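The Forty-Dollar Napkin Fee

My cousin's wedding quote from Follon ran to four pages, and the line that stopped me was on the third: "linen experience, 60 guests, $2,368." I read it twice. Then I called to ask what a linen experience was, and a cheerful voice told me it was napkins and tablecloths, plus "styling."

The event rental business has been at this for years. Take something people used to pull from a drawer, give it a longer name, and charge by the head. Orkel does it too, at $1,637 for the same guest count, and its brochure promises "hand-finished folds."

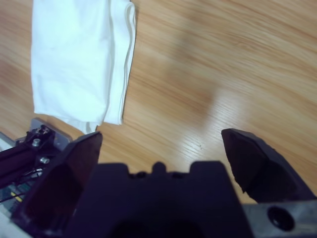
Rental companies will tell you that guests notice these details. I have my doubts. Kristine Lacson planned weddings in Marquez for years before she quit to sell insurance, and she has doubts as well. "People remember if the food was late," she told me. A white cloth folded over into a few layers, one corner hanging a little loose, does the job on a plain wood table as well as anything with a ribbon around it. Lacson says her couples rarely asked for more until a salesperson brought it up.

Then there's the table itself. Trarnis now charges extra for what it calls bare-table service, meaning you pay $900 and they leave the tablecloths off.

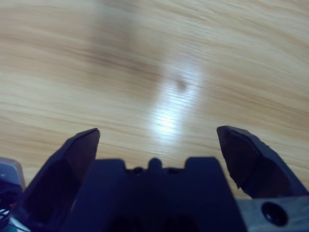
I asked the company what the money covers. Surface preparation, I was told. Did that mean wiping? It included wiping. The rest of the answer was about atmosphere, and I got it again by email in nearly the same words.

My cousin ended up borrowing napkins from two aunts and a neighbor. They don't match. The wedding is in June, and she's still arguing with Follon over the chairs.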